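Teaching the arm to pick up drawcords (and what happened to my job)

Filed under: shop floor how-tos

I run a packing bench at Lelutska, where we finish drawcords for jackets and gear bags. Until last February every cord that left our room had been picked up, checked and bagged by a human hand, and a lot of them by mine. Now there's an arm at the end bench that does part of it, and I'm the one who sets it up each morning. People from the other shifts keep asking me how, so I'm writing it all down in one place. I'm not an engineer! If I can do it, you can too.

What you'll need

An arm with a two-finger gripper and a camera at the wrist. A flat, pale work surface. A clean cloth. A stack of the actual cords you ship, including a few ugly ones. And coffee, because the first setup takes a whole morning.

Step 1: Clear the bench and wipe it down

Take everything off that isn't part of the job. Tape rolls, pens, your phone, the sandwich. We use black cord on a light top and the contrast does half the work for you, so whatever you pick, don't go dark on dark. Scratches are fine. Ours has plenty of marks and it copes.

Step 2: Set your opening width

This is where I went wrong for most of a week. I had the gripper opening just a hair wider than the cord, thinking that would be more precise, and it kept nudging the cord along the table like a cat with a shoelace. Open it wide on the approach and close it down slowly once you're over the spot. On our control screen the closing speed goes up to 600, and I leave it at 500 -- faster than that and soft cord squirts out sideways.

Step 3: Pick your grab point

On a cord with a lock, don't grab the lock. I know it looks like the obvious handle. But it slides, and then your lengths come out wrong at the bag. Pick a single strand a little way down from it, where there's clear space on both sides for the fingers to come down. If two strands cross, go somewhere else on the cord.

Step 4: Check the wrist view before you run anything

Look at the camera picture with the fingers open, then again with them nearly shut. You want to know where both tips are and where the cord is compared to them. If a finger is covering the bit of cord you care about, move the arm over and look again.

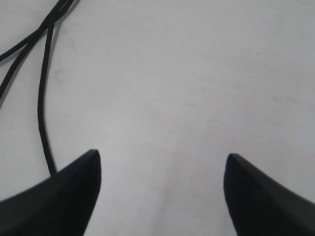 Fingers wide in the first one, almost together in the second, and black cord over on the left in both.

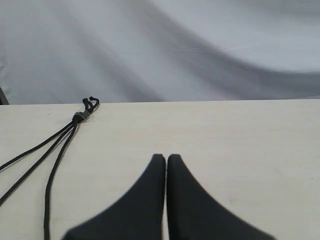
Get used to reading those views, it's the best ten minutes you'll spend. I check them every time I come back from break now.

Step 5: Do your slow runs

Run it at crawl speed with your hand near the stop button. Lay the cord straight, then lay it messy, then toss it down any old way like it comes out of the bin. Write down which ones it misses. I keep a plain notebook on a hook (the tablet is always flat) and after a couple of days you start to see the pattern. With us it was nearly always crossed strands.

Step 6: Hand it the easy stuff first

We started it on the plain short cords and kept the fiddly ones for people. The order for Grunodent was a good first job, 3000 pieces all the same, no surprises. The Guerra cords have a double knot, and those still come to my side of the bench. Maybe that'll change. I'm not in a hurry.

Step 7: Agree on who stops it

Sort this out before the first real shift. At our place anybody can hit stop, any time, and they don't have to explain it to a supervisor first. We had a bad couple of weeks when folks were scared to touch it, so it would fumble the same cord over and over while three people stood there watching.

So what changed for us

My wrists, mostly! I used to go home and not be able to open a jar. I pick up a lot fewer cords now, and I spend that time on checking, fixing, and helping the newer people learn the knots. All 4 of us on the bench kept our hours, which we asked for in writing before the arm came in, and I'd tell you to do the same.

It isn't all great. The room is quieter. We used to talk all day with our hands going, and now one of us is always off at the screen. And the rate target crept up in the second month, which we had words about. It came back down after some back and forth, but keep an eye on that.

I put an early version of this up on the shared page and got a comment from the Dultitz site that I think belongs here too. Your step 7 should be step 1, it said, and also rotate the screen job, because over there the same person had it for months and ended up bored stiff and doing everybody's troubleshooting on their lunch. They swap at noon now and it's going better.

Fair point. We've started swapping too, mornings and afternoons, though I still do the opening setup since I'm in at six anyway. If you try any of this with elastic cord, leave me a comment with your closing speed -- I haven't found one I like yet.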